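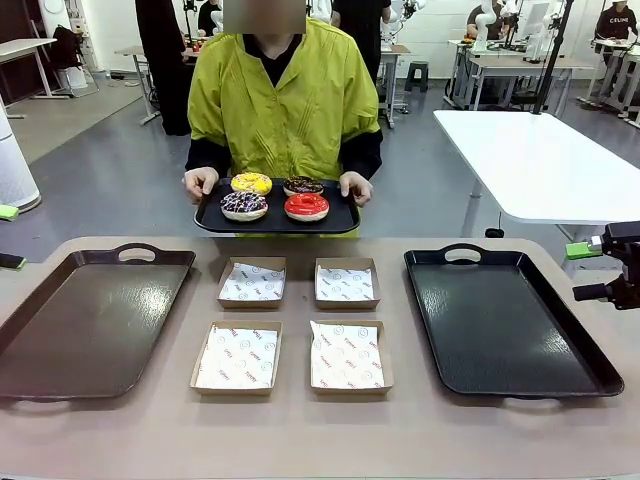 Wie viel Vorlauf braucht die Donut-Station, bevor die ersten Gäste kommen?

Plant 32 Minuten ein, gerechnet vom Einschalten der Arme bis zum ersten vollständigen Probelauf. Wer den Tisch schon am Vorabend vermessen hat, ist schneller fertig.

6 Donut-Station für den Tag der offenen Tür

Stand: 01.05.2024

Dieser Abschnitt gehört zum Vorführhandbuch der Tokance-Zweiarmstation und gilt für den Standort Fitcombe. Die Donut-Station ist unsere liebste Vorführung! Zwei Arme greifen weiche, runde, klebrige Dinge und legen sie in Schachteln aus Papier. Das klingt einfach, und genau darum bleiben die Leute stehen: Jeder weiß, wie sich ein Donut anfühlt, und jeder sieht sofort, wenn der Greifer zu fest zudrückt.

6.1 Was bereitliegen muss

Tisch, beige Platte, leer geräumt und abgewischt
Ablagetabletts mit Griffloch für die linke und rechte Seite
ein schwarzes Serviertablett zum Anreichen
4 Kraftpapierschachteln, offen, Deckel nach außen geklappt, falls vorhanden
Wachspapierbögen (bei uns die mit dem „YUMMY“-Aufdruck)
4 Donuts je Durchgang, möglichst mit unterschiedlicher Glasur
Küchentücher, lebensmitteltaugliches Reinigungsmittel
Ersatzauflagen für die Greiferfinger

Hinweis: Nehmt Farben, die weit auseinanderliegen. Gelb, Rot, dunkle Schokolade und ein Violettbraun haben sich bewährt, wobei die beiden dunklen Sorten bei schwachem Licht die schwierigsten sind. Gerade deshalb lohnt es sich, sie zusammen anzubieten. Das Publikum fiebert richtig mit, wenn die Erkennung zwischen ihnen entscheiden muss.

6.2 Tisch einrichten

1. Station am Hauptschalter einschalten und beide Arme in die Parkposition fahren lassen. Bis die Anzeige in Vindetness auf „bereit“ springt, greift niemand über den Tisch.

2. Die Ablagetabletts links und rechts auflegen, Griffloch jeweils zum hinteren Tischrand. Eine leichte Schrägstellung ist in Ordnung, die Software gleicht sie aus. Die Tabletts dürfen auch ein Stück über die Tischkante ragen, solange sie nicht kippen.

3. Die Schachteln in die Mitte stellen, zwei hinten und zwei vorn. Zwischen den Schachteln einen schmalen Spalt lassen.

4. Jede Schachtel mit einem Bogen auslegen. Die Ecken einmal umknicken und das Papier locker hineinlegen. Nicht festdrücken und nicht ankleben.

5. Von vorn schauen, ob ein Papierzipfel in die Nachbarschachtel hängt. Wenn ja, zurückfalten.

6. In Vindetness „Leeraufnahme“ wählen. Das Programm speichert den Tisch ohne Ware und vergleicht später jeden Durchgang damit.

Achtung: Nach der Leeraufnahme werden Schachteln und Tabletts nicht mehr verschoben. Ist doch jemand angestoßen, Schritt 6 wiederholen. Das kostet weniger Zeit als ein Griff ins Papier.

6.3 Donuts anreichen

Die anreichende Person steht auf der hinteren Längsseite des Tischs, den Gästen zugewandt. Das ist eine schöne Aufgabe, auch für Kolleginnen und Kollegen, die sonst nicht mit Robotern arbeiten. Eine kräftige Jackenfarbe hilft, damit man von weiter hinten erkennt, wer gerade am Zug ist.

1. Die Donuts im Quadrat auf das Serviertablett setzen, zwei hinten, zwei vorn, mit der Glasur nach oben. Sie dürfen einander nicht überlappen.

2. Das Tablett mit beiden Händen an den Schmalseiten fassen und waagerecht auf Hüfthöhe halten, knapp oberhalb der hinteren Tischkante.

3. Kurz warten. Die Gäste wollen sehen, was gleich passiert, und wer mag, fragt in die Runde, welche Farbe wohl zuerst drankommt. Kinder liegen dabei erstaunlich oft richtig!

4. Auf die Freigabe der Bedienperson hören. Erst nach dem deutlich gesprochenen „Frei“ das Tablett an der vereinbarten Stelle absetzen.

5. Hände zurückziehen, einen Schritt nach hinten treten, „Hände weg“ sagen.

6. Die Bedienperson startet den Durchgang.

Vorsicht: Lange Ärmel und offene Jacken bleiben beim Absetzen leicht an den Greiferfingern hängen. Jacke schließen, Bänder und Ausweise unter die Kleidung stecken. Die Arme sind in der Anreichphase gesperrt, die Greifer stehen aber trotzdem im Raum und haben Kanten.

6.4 Der Durchgang

Für den ersten Lauf des Tages die Geschwindigkeit auf der Stufe „Besuch“ lassen. Bei 100 Prozent ist die Station beeindruckend flott, nur kann man dann kaum noch erklären, was sie tut. Wir zeigen die volle Geschwindigkeit höchstens einmal zum Schluss und ohne Ware auf dem Tisch.

Die Zuordnung, welcher Donut in welche Schachtel gehört, lässt sich vor jedem Start ändern. Dazu in Vindetness das gewünschte Feld antippen und die Farbe wählen. Lasst das ruhig die Gäste machen – es gibt keinen besseren Moment, um zu zeigen, dass hier keine feste Bewegungsfolge abgespielt wird.

Bleibt ein Donut am Finger kleben, den Arm nicht anstupsen. Die Taste „Lösen“ öffnet den Greifer etwas weiter und rüttelt kurz. Bei glatter, glänzender Glasur kommt das häufiger vor als bei Streuseln. Streusel wiederum landen gern auf dem Tisch, und zu viele davon stören beim nächsten Vergleich mit der Leeraufnahme. Nach jedem Durchgang also einmal wischen.

6.5 Abstand und Umgebung

Der Raum hinter dem Tisch darf in Betrieb bleiben. In der Nkuna-Halle laufen an den Werkbänken weitere Arme, und viele Gäste fragen danach, sobald sie den ersten Donut in der Schachtel gesehen haben. Führt sie gern hinüber, aber erst, wenn die Donut-Station geparkt ist.

Hocker und Bürostühle gehören nicht in den Laufweg der anreichenden Person. Kabel auf dem Boden abkleben. Gäste stehen auf der Vorderseite hinter der Bodenmarkierung, Kinder dürfen in die erste Reihe.

Not-Halt: Die Bedienperson behält den Taster während der gesamten Vorführung in der Hand. Er wird nicht abgelegt und auch nicht für ein Foto weitergereicht.

6.6 Was tun, wenn ...

... eine Schachtel nicht erkannt wird? Meist steht das Papier zu hoch. Ecken tiefer falten, Leeraufnahme neu anlegen.

... der rechte Arm nach dem Start stehen bleibt? In Vindetness nachsehen, ob das Serviertablett noch als „in der Hand“ gemeldet ist. Dann das Absetzen mit „Bestätigen“ quittieren.

... zwei Donuts verwechselt werden? Licht prüfen, danach die Farbprobe unter „Ware“ neu aufnehmen. Bis dahin mit einem hellen Donut weitermachen und offen erzählen, was gerade schiefgegangen ist. Solche Gespräche sind oft die besten des Tages.

... jemand einen Donut essen möchte? Ware vom Tisch wird nicht ausgegeben. Für die Gäste steht eine eigene Platte am Eingang.

6.7 Abbau

1. Arme parken, Hauptschalter aus, Taster in die Schublade.
2. Schachteln und Papier entsorgen, Tabletts feucht abwischen und einzeln trocknen lassen.
3. Fingerauflagen abziehen, reinigen, auf Risse prüfen. Beschädigte Auflagen gleich ersetzen und im Stationsbuch eintragen.
4. Die Aufzeichnung des letzten Durchgangs unter „Besuch“ sichern. Im September wird daraus die Auswahl für den nächsten Rundgang zusammengestellt.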